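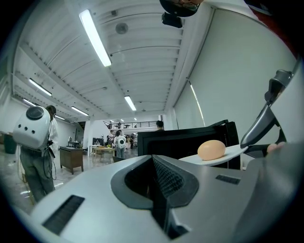 I went along to the egg-and-plate morning in June thinking I'd stay for ten minutes, and I was there until well past noon. If you haven't come across it, the idea is simple: one brown egg, one white plate, and you get the egg from one end of the room to the other without it rolling off (much harder than the spoon version, I promise you!). It's all to raise money for the new kitchen at the Grodenow community rooms, and this year's total came to £2,456, up £272 on last time.

Yaqin Wan, who organised the whole thing, told me she'd been hoping for 1,000 and would have gone home happy with that. "People get very serious about it once they're holding the plate," she said. I can vouch for that. I had 2 goes and my egg went on the floor both times, once right by the door with everybody watching.

The trick, according to the people who are good at it, is to choose your egg carefully. You want a long one, laid on its side, and you want to keep your eyes on it and let your feet sort themselves out. I was looking at my feet.

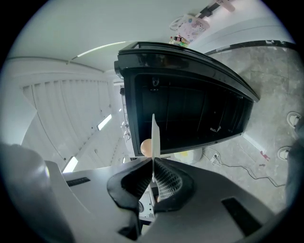 The money goes towards a proper worktop and a deeper sink, and whatever's left over will pay for new plates, as a fair few of the old ones are chipped. Getis, the café round the corner, gave the eggs and took the unbroken ones back for an enormous omelette, which we ate standing up with bread from Çetinkaya's. Pevon are fitting the worktop over the summer, so the rooms will be shut in the mornings while that's going on, but evening groups carry on as normal.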